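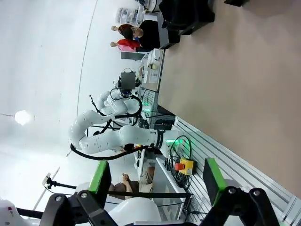
Two Arms, One Rail: Teaching by Hand and by Remote at Altum

The teaching cell at Altum is built on aluminum extrusion, and Ottilie Holzer does most of her thinking about it in terms of reach. She has run the demonstration group for long enough to have taught tasks by hand guiding, by pendant and by teleoperation, and she does not rank them in a fixed order. "People want one answer," she said. "The answer depends on the contact. If the task is mostly free motion, almost anything works. If the part pushes back, you need to know what the operator feels, and you need to know where that goes in the log."

We spoke on a Saturday, when the building is quieter and the long recordings get made. Natanael Marinho, who writes the control software, joined for the second half.

Holzer's group records 200 demonstrations of a task before training anything on it. The number is a house rule, and she is not sentimental about it. "It was 88 when I started. With 88 we got policies that looked fine from the start pose and fell apart two centimeters to the left. Going higher helped until the operators got tired, and then the extra data was worse than no data."

Fatigue comes up often in conversation with her. Hand guiding, in which a person takes hold of the arm and moves it through the task, is the easier of the methods to explain and the harder on the shoulders. The controller compensates for gravity, but joint friction remains, and it is not the same in every joint. A person pushing at the tool will produce a path with small hooks in it wherever one joint breaks free before another. Marinho filters some of this out. He would prefer it were not there.

"You can see the stiction in the velocity trace," he said. "Then the filter smooths it, and now the trajectory has a delay the gripper signal does not have. So the fingers close early on playback. We spent two weeks on that in January and it was a one-line fix in the end."

The second objection to hand guiding concerns the cameras. A hand on the wrist is a hand in the wrist view, and a policy trained on those pictures will have learned from something that is absent when it runs. Some groups mask the hand. Holzer's group records the motion by hand, replays it with the operator standing clear, and logs the cameras on the replay. It doubles the time per demonstration, and it works only where the parts can be put back in the same place.

For anything that shifts, spills or bends, they teleoperate. The operator moves a leader device, the arm follows, and the cameras record while it does. The cost is feel. Jucélia Furtado, who operates for most of the insertion tasks, described working without force feedback as "threading a needle by looking at it." Her success rate is high anyway. Holzer attributes this to Furtado's habit of stopping just before contact, checking the wrist view, and then committing.

That habit caused a problem of its own. The first policy trained mainly on Furtado's data also stopped before contact, and sometimes it stayed there. The pause carried no information about when to end it, so the model had nearly identical observations labeled with two different actions: hold, and go. Marinho's first remedy was to cut the idle samples out. "That removes the pause and also removes the reason for it," Holzer said. "She was correcting her alignment by a millimeter in there. If you delete every slow sample, you delete the correction." They now trim only stretches in which the command and the measured position are both flat, and they ask operators to keep moving, slowly, when they can.

On whether several operators should share a task, the two disagree. Marinho would have one person record everything, for consistency. Holzer wants at least two, and she pointed to a cable-routing job done for Pritbridge, where Maiara Portela and Anderson Portela recorded alternate sessions. Maiara approached the clip from above and Anderson came in from the side. The pooled policy handled both approaches, but it switched between them mid-motion on a fraction of the runs. Conditioning on the operator fixed most of those. Marinho considers this proof of his position. Holzer does not.

Cable management took up more of the interview than either of them had planned. A teaching cell carries power, network, camera and gripper lines along the same arm, and a taught motion will respect them only if the operator did. An arm that folds tightly at rest may pull a loop taut when it extends. Holzer requires a full-reach check by hand after any change to the dressing, before the first recording. The emergency stop has to be in reach of the person recording, and she has sent people back to move it.

"A replay is the dangerous part," she said. "In a demonstration somebody is paying attention to every move. In a replay everyone has already seen it."

Recordings go through a tool called Guthrie, written in house, which rejects a file if any two streams drift apart by more than 3000 microseconds. Marinho set the limit low on purpose. Dropped frames used to be found at training time, when the parts had been put away and the session could not be repeated. A rejection now takes place before the operator leaves the chair.

The current work is a project named Hitico, in which a demonstration begins under remote control and the last few centimeters are guided by hand. The handover is the difficulty. The arm must change from following a command to yielding to a push, and any offset between the two at the moment of switching appears as a jump. Marinho ramps the stiffness down over half a second. Furtado says she can still feel it, and he is trying a longer ramp.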